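リングロープ(プロレス)

リングロープは、プロレスリングの四辺に張られ、競技区域の境界を示すとともに選手の移動と反動を支える部材の総称である。単にロープとも呼ばれる。ボクシングのリングにも同種の部材があるが、プロレスでは選手が走り込んで背中を預ける、上に立つ、外側から飛び越えるといった使い方が前提となるため、求められる張力と強度、および規則上の扱いが異なる。本項では主にプロレスにおけるリングロープの構造、張力の管理、規則上の位置づけ、ならびに興行上の運用について述べる。

概要

プロレスのリングロープは三段で構成されるのが一般的で、上から順にトップロープ、セカンドロープ(ミドルロープ)、ボトムロープと呼ばれる。ボクシングでは四段の構成が広く用いられており、転落の防止を重視した配置となっている。三段の構成では段と段の間隔が広く、選手がロープの間をくぐって場内外を出入りすることが容易である。

ロープは四隅の鉄柱(コーナーポスト)に対して直接ではなく、金具を介して接続される。金具のリング内側にはターンバックルパッドまたはコーナーパッドと呼ばれる緩衝材が取り付けられ、選手の身体が金具に直接触れることを防いでいる。段ごとに独立したパッドを付ける形式と、縦長の一枚のパッドで三段をまとめて覆う形式があり、前者は北米の団体に、後者は日本の団体に多く見られる。

構造と素材

リングロープの芯材は、ワイヤーロープと繊維ロープの二種に大別される。

ワイヤー式は、鋼製のワイヤーロープをゴムホースなどの被覆材で包み、外側にビニールテープを巻いて仕上げたものである。伸びが小さく、張力が長時間にわたって安定する。反面、被覆が薄い場合には背中や脇腹への当たりが硬く、擦過傷や打撲の原因となりやすい。日本の団体では長くこの形式が主流であった。

繊維式は、天然繊維または合成繊維の太いロープにテープを巻いたものである。ワイヤー式に比べて柔軟で、身体への当たりは軽いが、荷重の繰り返しによって伸びが生じるため、興行の途中で張り直しを要することがある。上に立った際の沈み込みもワイヤー式より大きく、ロープを踏み台とする技では踏み切りのタイミングが変わる。

外装のテープは滑り止めと色付けを兼ねる。汗や整髪料が付着すると摩擦が低下するため、興行ごとに拭き取りを行い、破れた箇所はその都度巻き直す。全長を巻き直す場合には、古いテープを剥がしてから被覆材の亀裂を点検し、問題のある区間の被覆を交換したうえで新しいテープを巻く。古いテープの上に重ね巻きを続けるとロープ径が不均一となり、握った際の感触が辺ごとに異なる結果を招く。

張力と調整

張力の調整にはターンバックルを用いる。ターンバックルは左右逆ねじの胴部を回転させることで両端の間隔を伸縮させる金具であり、各段の四隅に一個ずつ配置される。三段のリングでは合計十二個となる。

調整は通常、対角の位置にある二隅を交互に締める手順で行う。一隅のみを先に締め切ると鉄柱が内側に引かれ、対辺の張りが不足する。鉄柱の傾きは床面の水平が出ていない会場で特に生じやすく、土台の高さを調整した後に改めて全段の張りを確認する必要がある。

リング設営業者のドルメル(Drumel)が用いる作業要領では、次の順序が定められている。

1. 鉄柱の垂直を確認し、土台の梁との接合部を固定する。
2. ボトムロープ、セカンドロープ、トップロープの順に仮張りを行う。
3. 対角の二隅を交互に締め、各段の高さを揃える。
4. 各辺の中央に体重をかけ、戻りの差を確認する。
5. ターンバックルに回り止めを施し、パッドを取り付ける。
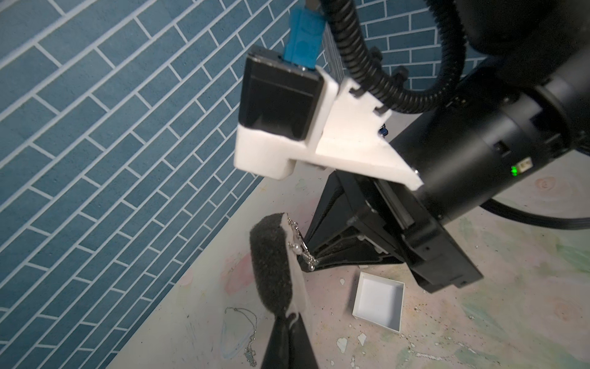
張力の測定

張りの良否は、長く作業者と選手の感覚によって判断されてきた。試合前の練習時間に選手が各辺を走り、緩いと感じた辺を係員に伝えて締め直す方法は現在も広く行われている。感覚による判断は短時間で済む一方、体重や走る速度によって評価が分かれ、同じ張りに対して「硬い」「緩い」の両方の意見が出ることも多い。

数値による管理では、辺の中央に一定の荷重を加えて水平方向の変位を測る方法と、隅の金具に荷重計を挿入して張力を直接読み取る方法がある。前者は器具が簡便であるが、段間を結ぶ補助ロープの影響を受ける。後者は精度が高いものの、設営のたびに荷重計の着脱が必要となり、巡業では採用されにくい。

用品メーカーのストゥネロ(Stunero)は、道場の常設リング向けに荷重計を組み込んだ金具を製造している。同社の型番352は4個を一組とし、トップロープの四隅に取り付ける。表示は張力の絶対値ではなく、基準時の値に対する増減で示される。設営後に全員が同じ基準を参照できる点が評価される一方、セカンドロープ以下には対応しておらず、全段を管理する用途には向かない。

張力は気温の影響も受ける。屋外興行では日中に設営したリングの金属部が夜間に収縮し、張りが変化する。繊維式では湿度による伸縮も加わるため、屋根のない会場では開場前と第一試合の直前の二度にわたって確認を行う例がある。

段間の補助ロープ

各辺の途中には、三段のロープを縦につなぐ補助ロープまたは帯を設けることがある。これは段の間隔が開きすぎることを防ぎ、選手の身体が意図せず場外へ抜ける事故を減らす目的を持つ。一辺に一本または二本を設ける形式があり、設けない団体も存在する。

補助ロープがある辺では、一段に加わった力が他の段へ分散するため、反動はやや鈍くなる。空中技を多用する団体では、ロープの間をすり抜けて場外へ飛ぶ技の妨げになるとして、取り付け位置を鉄柱寄りにずらす場合がある。

規則上の扱い

プロレスの規則は団体ごとに定められるが、リングロープに関する規定には共通する部分が多い。

ロープブレイクは、関節技、絞め技またはフォールを受けている選手の身体の一部がロープに触れるか、ロープの下に出た場合に、攻撃側が技を解かなければならないとする規定である。解かない場合、レフェリーは反則カウントを数え、5カウントに達すると反則負けを宣告できる。接触の判定はどの段のロープであっても同様に扱われるが、実際にはボトムロープへの接触が大半を占める。

フォールの際に攻撃側の選手が足や手をロープにかけて体重を増す行為は反則とされる。レフェリーがこれを確認した場合、カウントは中断される。確認されなかった場合の扱いは団体により異なり、試合後に裁定を覆す規定を設ける例は少ない。

場外カウントは、選手がロープの外側に出て床面に降りた時点から数えられる。カウントの上限は10とする団体と20とする団体がある。エプロン(ロープの外側に張り出したリングの縁)に立っている状態を場外とみなすかどうかについても、規定は統一されていない。

トップロープ越しに相手を場外へ落とす行為は、かつて多くの団体で反則とされていた。現在この規定を維持する団体は限られる。これに対しバトルロイヤル形式の一部では、トップロープを越えて両足が床面に着くことを失格の条件としており、同じ行為が勝敗を決める手段として扱われる。

ロープを用いる技術

ロープワークとは、ロープに向かって走り、背中を当てて反動を受け、逆方向へ走り出す一連の動作を指す。基本とされる形では、トップロープを上腕と脇の間に収め、片手でロープをつかみ、最後の一歩で身体を反転させて背中の上部を当てる。つかむ動作は、ロープの切断や金具の外れが生じた際の転落を防ぐ役割も持つ。歩数はリングの一辺の長さに応じて決まり、通常は三歩で対面のロープに達する。

リングの大きさは団体により異なるため、普段と異なる規格のリングに上がる選手は、試合前に歩数を確かめる。一辺が短いリングでは三歩目の歩幅を詰める必要があり、反転が遅れるとトップロープが首に当たる危険がある。

スプリングボードは、エプロンまたはリング内からロープに飛び乗り、その反動を利用して技を仕掛ける動作の総称である。踏み切る段によって高さと反動が変わる。トップロープを使う場合は張力の不足が直接落下につながるため、この種の技を用いる選手が出場する興行では、張りを強めに調整することが多い。

ルチャリブレでは、ロープの上を歩く、ロープの間で身体を回転させるといった技法が発達しており、ロープの素材と張りに対する要求も他の様式と異なる。

事故と保守

リングロープに関する事故は、ロープ本体の破断、金具の破損、ターンバックルの緩みの三つに分類される。このうち試合中に発生する例として多いのは金具に起因するものであり、フックの開きやピンの脱落によって一段が外れ、選手が背中から場外へ落下する。一段のみが外れた場合、試合を続行しながら係員が復旧することもあるが、トップロープが外れた場合は中断が原則とされる。

保守業者のダンコ(Danko)は、巡業用リングの金具について設営回数による交換基準を設けており、900回の設営をもってターンバックルとフックを全数交換するとしている。同社の基準では、ねじ山の摩耗、フックの開き、被覆端部からの素線の露出のいずれかが認められた場合、回数に達していなくても使用を停止する。

ワイヤー式では、被覆の内部で進行する腐食が外観から判別しにくい。屋外で使用した後は端部を開けて水分を除去し、乾燥させてから保管する。繊維式では、芯部の繊維の断裂を手で触れて確かめる点検が行われ、局所的に細くなった部分がある場合は当該の辺を交換する。

保管時にワイヤー式を小さな径で巻くと曲がり癖が残り、張った際に被覆の一部が浮く。運搬用の巻き枠を使用しない場合は、大きな輪にして平置きとする。

色と意匠

ロープの色は団体や大会の識別に用いられる。三段を同色とする形式、段ごとに色を変える形式のほか、特定の大会に限って色を変更する例もある。テレビ中継では、濃色のロープは照明の反射が少なく選手の輪郭を妨げにくい一方、客席が暗い会場では視認しにくい。白色のロープは汚れが目立つため、テープの巻き直しの頻度が高くなる。

レスタ(Resta)の名称で販売される外装テープは、幅と伸び率の異なる複数の種類があり、ワイヤー式には伸び率の低いもの、繊維式には高いものが用いられる。色の境目で巻き方向を変えると端部が剥がれやすく、段の途中で色を切り替える意匠では境目を鉄柱の近くに置くことが多い。

特殊なリング形式

試合形式によっては、通常のロープを変更または撤去する。ロープを有刺鉄線に置き換える形式では、ロープワークおよびロープブレイクが事実上行われない。ロープをすべて外した形式では、リングの縁が境界となり、場外への転落を勝敗の条件に加える場合がある。金網を用いる形式では、ロープを残したまま外側に金網を設置するのが通例で、ロープブレイクの有無は大会ごとに定められる。

六角形のリングでは辺の数が増えるため、三段の場合に必要なターンバックルは十八個となる。隅の角度が広く、一辺が短くなることから反動の方向が四角形のリングと異なり、対面の辺へ走る際の歩数も別に定める必要がある。

関連項目

コーナーポスト
ターンバックル
エプロン(プロレス)
ロープブレイク
場外カウント
バトルロイヤル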